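Week 2: How a page gets to the printer

Welcome back! Last time we got as far as the print queue, and now comes my favourite bit, the driver. Your program hands over a page as text, lines and pictures, and the driver turns it into a language the printer understands. Some printers want a full description of the page and do the sums themselves. Cheaper ones want finished dots, which means your computer does the hard work.

Try it in the Widstead lab! Print the sample letter at 200 dots per inch, pause the queue and look at the size of the waiting job. Mine came to 272 KB.
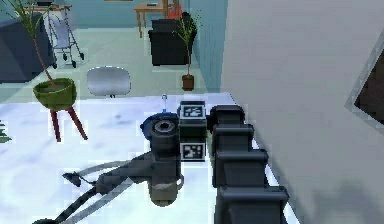 Then switch to the other driver and do it again, keeping everything else the same. Write both sizes in your lab book, and bring them to the next session (pairs are fine).

Questions to Ada Lombardi, room 32

We use cookies to remember your settings. Accept | Decline

3 comments | Share

Back to top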